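4.2 Where the lost things go

I should say up front that I came to the lost property desk at Alturbridge by accident. I was there to study waiting rooms, and Ginette Picard, who ran the desk, kept handing me coffee and telling me about umbrellas. By July I had dropped the waiting rooms and was sitting behind her counter with a notebook.

Over 11 weeks I talked with 27 people who had come in to ask after something they'd left on a bus. What got me was how badly they described their own stuff! One man swore his gloves were brown, then walked off happily with a gray pair (his name was sewn inside, so fair enough). 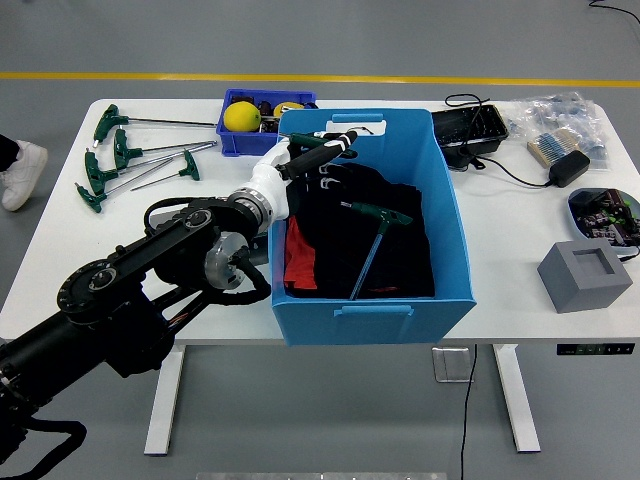

Ginette's rule was to let people talk before she looked at anything. She said folks start with the color, get it wrong, and then remember the thing that matters — a broken zipper, a phone number on the tag. My notes back her up. The small damage came late in the telling, and it was almost always right.

The Sedport desk did it the other way around. Fabrice Tanguy used a printed form with a box for color, a box for size, and one skinny line for "other." I liked Fabrice a lot, but I watched people freeze over that form, pen in the air, trying to guess how big a lunch bag is. Of the 210 forms he let me read, most had nothing on the skinny line at all. Marchal's survey of the Pons desk found much the same thing, though he was more interested in how long items sat on the shelf (30 days there, then off to the thrift store).

Figure 3. Storage bin on a white table.

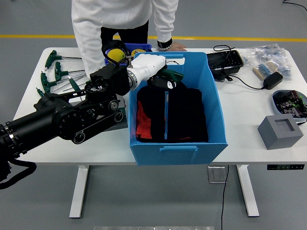

So does a longer form fix the problem?

Adding lines didn't help much at Sedport, where Fabrice tried a two-page version and people just left more of it empty. Asking out loud "is anything wrong with it?" got better answers than any box on paper, and it took less time at the counter.

I come back to that question in Section 5, where Idalina Mendes and I tried it out over the phone.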